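Letting the kitchen earn its keep

Keisha Kapoor has run a supper club from her own kitchen for over ten years, and in March she stopped. "I had 40 people booked across the spring," she says. "I rang every one of them. Most asked me to keep the deposit."

She didn't keep it. She began cooking meals for neighbours to collect from the step, two nights a week, and called it Mirkier after her grandmother's street.
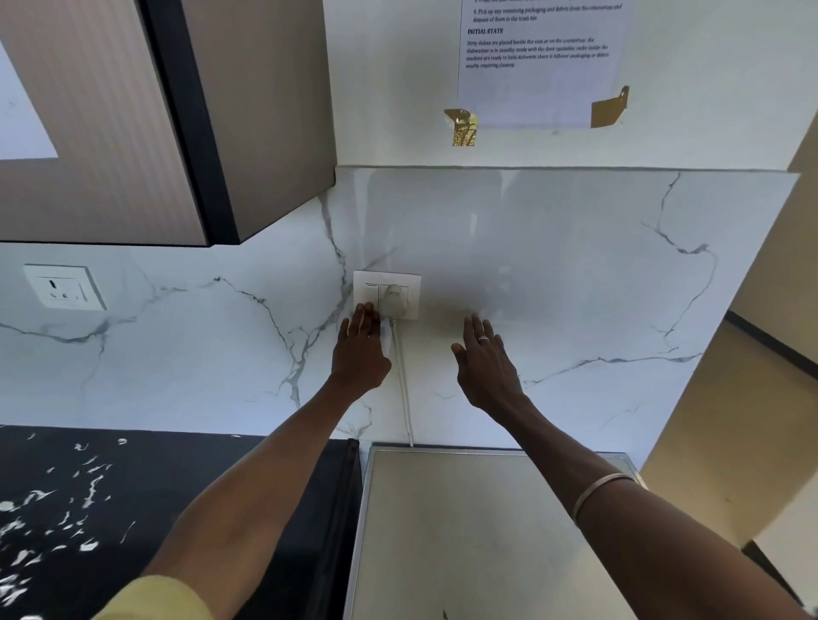 The menu is short. There is a dal, a rice dish and whatever vegetable the greengrocer has too much of. "With the supper club I planned for weeks. Now I find out on Tuesday morning that it's going to be cauliflower."

She charges what people can pay. Some leave nothing, and she doesn't ask. Flour was the hard thing to find for a while, so the flatbreads came off the list and have only just gone back on.

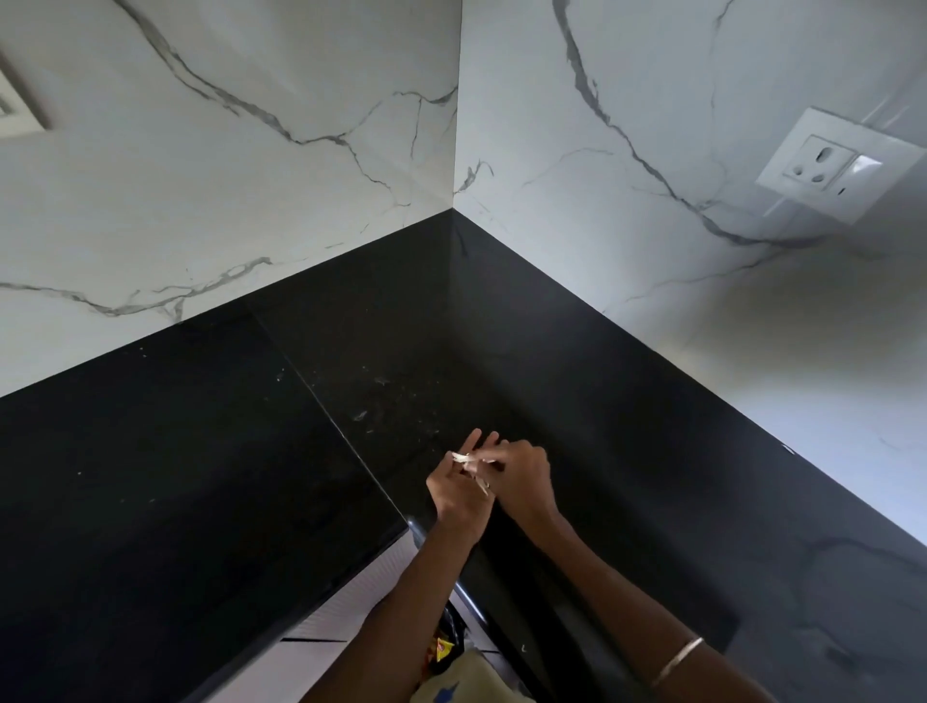
What comes next

Kapoor misses the noise of a full table. "People used to stay until I turned the big light off. A knock at the door and a wave is nice, but it's very quick."
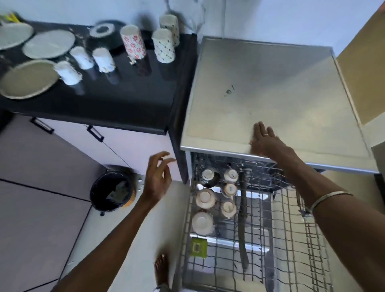
Tyyne Kiiskinen

She expects to seat guests again one day, with fewer at a time. The collection nights will carry on as well. "There's a man across the road who had never spoken to me. Now he tells me when there's too much salt."

Orders for Mirkier close at noon the day before collection.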